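Section 2. Setting up the Zelero desk lamp for close work

Read this before you trust the leaflet in the box. Multex says the lamp is "ready in moments." Allow longer.

1. Clamp the base to a table edge. The leaflet claims any table will do. Ours slipped on a rounded edge until we moved it to a square one.

2. Plug in the adapter marked 827. The box may also hold a spare marked 635, which fits the socket but belongs to the older Mok lamp. Do not use it.

CAUTION: Unplug the lamp before you tighten the arm.

3. Aim the head at your work and turn the dial to the middle. Check the corners as well as the center. A bright middle with dark edges means the head is too low, whatever the "even spread" sticker says.

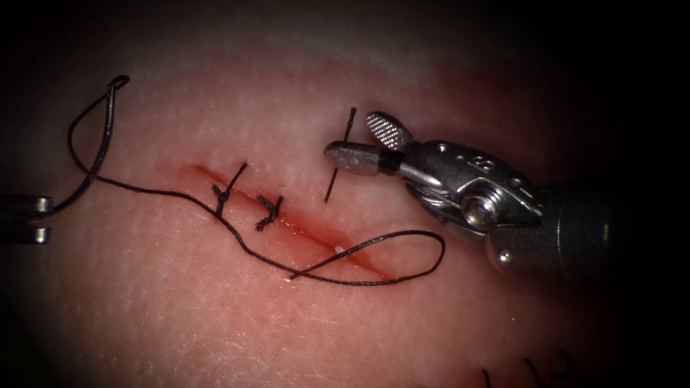 Nostevville, October

Notes in this section are by Vasylyna Nazarenko, who set up the lamp from the printed leaflet and marked where it went wrong.

4. Raise the head one notch at a time. Glare is easiest to judge on a slightly glossy surface or on bright metal.

NOTE: "Glare-free" appears on the carton. I would not count on it.

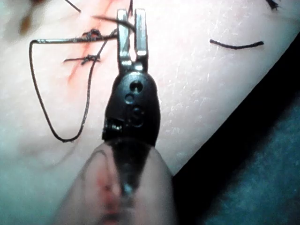

Nostevville, October

Radymyr Lysenko checked steps 5 to 7 on a second lamp. His arm joint was stiffer than mine, so treat the leaflet's "light touch" with some doubt.

5. Tilt the head until metal tools stop throwing light back at you. If small raised lettering is still hard to read, swing the lamp to the side and leave the dial alone.
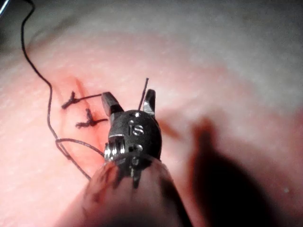

6. Set the timer. It shuts off after 600 seconds unless you hold the button down until it clicks. The leaflet calls this energy saving. I call it a nuisance, but it can be turned off in the same way.

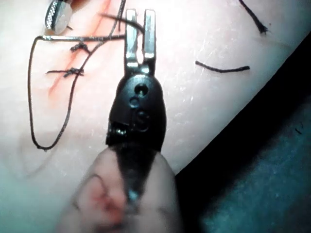
7. Tighten the arm knob by hand. Check it again the next morning, as both of ours had sagged by then.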